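Drolo Changes Blank Garment and Ink Specification for Custom Printed T-Shirts
Cuesta, 17/01/2018 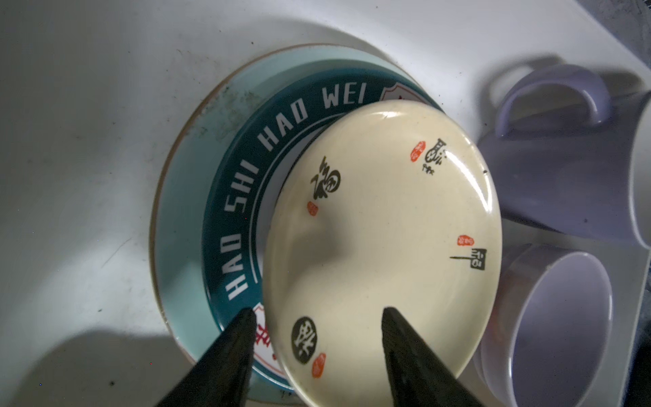 Do customers with existing designs need to upload their artwork again?

Existing artwork stays on file and will be printed under the new specification without a new upload. Designs saved at a resolution below 200 dots per inch will be flagged in the account, and the owner can replace the file or approve it as it is.

Drolo, a printer of made-to-order T-shirts and sweatshirts, has moved its standard adult T-shirt to a new blank garment supplied by Korodico. The change applies to all orders placed through the Drolo website and through stores that use the Drolo order feed. Orders accepted before the date of this release will be filled with the earlier blank until they have cleared the queue.

The new blank is a combed ring-spun cotton jersey with a side-seamed body. The earlier blank was tubular and had a tendency to twist at the hem after repeated laundering. Shoulder seams are taped from sleeve to sleeve, and the neck rib contains a small amount of elastane. The printed size label inside the collar replaces the sewn label used until now.

Sizing

Body width is unchanged across the adult range. Body length has been increased by 2 centimeters in every adult size. Customers who reorder a shirt for a team, a charity walk or a family event should be aware that new shirts will hang slightly longer than the ones already in use. An updated size chart has replaced the previous one on all product pages. Stores that host their own copy of the chart are asked to download the current version.

Youth and toddler shirts remain on the earlier blank. Drolo expects to move youth sizes in April, subject to supply. Toddler sizes are under review and no change is planned at this time.

Printing

Direct-to-garment orders are now printed with the Clirovness water-based ink set. Pretreatment is applied by machine to dark garments only. Light garments, including white, natural and ash, are printed without pretreatment, and the faint rectangular outline that sometimes surrounded a design on these colors should no longer appear.

The maximum print area on the front and back is 13 inches wide by 18 inches high. This is the same for all adult sizes. A design placed at full width on a small shirt may run close to the side seams, and the preview tool now displays a warning when that occurs. Sleeve printing continues to be offered on the left sleeve only.

Large areas of solid color remain the most common source of complaints on dark shirts. Drolo recommends that designers break up solid blocks with texture or allow the shirt color to show through. Semi-transparent pixels should be avoided, as the white underbase prints beneath them and produces a pale edge. Text with thin strokes should be converted to outlines before upload.

Color matching

The Clirovness set reproduces strong reds and oranges more closely than the earlier inks. Certain blues will print slightly darker. Store owners whose designs depend on an exact shade, such as school or club colors, are advised to order a sample before opening a sale. Samples are charged at cost plus shipping and are limited to one per design per account.

Screen-printed orders are not affected by the ink change. They will be produced on the new blank with the same plastisol inks as before.

Care

Shirts should be turned inside out and machine washed cold with like colors. Tumble dry on low or hang to dry. Do not iron directly on the print, and do not use bleach or fabric softener. These instructions are printed beneath the size label.

Returns and pricing

Base prices are unchanged. The returns policy is also unchanged: misprinted or damaged garments are replaced, and made-to-order items are not returned for size. A customer who receives both the earlier and the new blank within a single order may request that the shirts be matched.

About Drolo

Drolo prints custom apparel for individuals, clubs and online stores from its facility in Cuesta. Product data sheets for the Korodico blank, print templates and the revised size chart are available through the store owner section of the Drolo website. Media inquiries can be sent through the press form on the same site.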